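The Desk Flower Economy

Someone in your office probably has an opinion about flowers. Mine did, and for most of last winter it arrived by email. The first message, in December, said that a fresh bouquet on the counter would "change how people feel about coming in." The second had a quote attached.

I have worked in offices for long enough to have been promised this by a foosball table, a wall of moss and a refrigerator full of sparkling water. So when the quote came to $130 a week for two arrangements, I started asking what the money was supposed to buy.

The company behind it was Utcombe, one of a growing number of firms that deliver flowers to workplaces on subscription. Its brochure is a handsome thing. It talks about calm, focus and "welcome moments," and it does so without naming a single flower until page six. A rival, Skonberg, sells much the same service with heavier vases. Both told me their clients were delighted. Neither could put me in touch with one who had stopped paying.

Ese Nwosu runs sales for Utcombe in the city and was good-humored about my questions. She says 3,000 bouquets a month go out from the company's workshop, mostly to lobbies and reception desks.

"People notice when they're gone," she told me. "That's how you know they work."

I'm not sure it is. People also notice when the candy bowl is gone, and the candy bowl has never sent a brochure.

The research, when you go looking for it, is softer than the sales pitch. Much of what gets passed around is about potted plants, or gardens, or views of trees from hospital beds. Stretching any of that to cover a handful of cut stems between the printer and the coffee machine takes some nerve. When I asked Nwosu which study the brochure's line about focus came from, she said she would check. She was still checking when this piece closed.

Ifeanyi Bako used to arrange flowers for offices and now does only weddings and funerals, where, as he puts it, somebody is looking. He quit the corporate side over air-conditioning.

"You build something nice on Monday. By Wednesday it's been under a vent for two days and the water's brown," he said. "Then a person who sits near it complains that it smells. They're right, it does smell."

His advice to any office that insists on flowers is to buy fewer and smaller. A tall arrangement on a work counter gets in the way of parcels, elbows and whatever else the counter is for. A white vase is fine. Clear glass shows the water, and office water is rarely worth showing. Stick to one or two warm colors if the room is mostly white and gray, as most of these rooms are, and keep some leaves in so the whole thing doesn't look like a fruit salad. Change the water every other day. He has strong feelings about the last part and repeated it when I was already putting on my coat.

What he describes costs very little. Noel Cabanatuan, the office manager at a design firm called Amadi, worked out that a year of subscription flowers had come to $3,156, and canceled on the spot. He now picks up a supermarket bunch when he remembers. Sometimes he doesn't remember. I asked whether morale had suffered.

"A guy asked me once if we'd been robbed," he said. "That was it."

I'll admit that the small bouquet has something going for it. Put yellow and orange against white blinds, under the flat light of a ceiling fixture, and your eye does go there. Whether your eye then returns to the spreadsheet in a better mood is another matter, and one I'd want to see measured by a person who isn't selling vases.

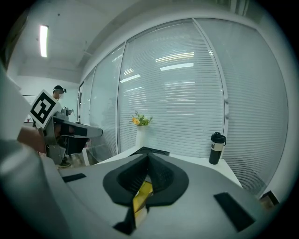

A modest bouquet in a white vase, on the counter by the glass partition.

Lino Pagano, who sits within sneezing distance of the flowers in my own office, takes a harder line. He would like the budget spent on blinds that close all the way. Preben Kvaran, two desks over, likes the flowers and has started taking the tired ones home on Fridays, where he says they last until Tuesday if you cut the stems again.

We ended up with a trial of the cheapest plan, from a small outfit called Urora. The stems come wrapped in paper and you supply the vase. On the form there is a box for "desired atmosphere." I left it blank, and the flowers came anyway, with an invoice and a packet of plant food.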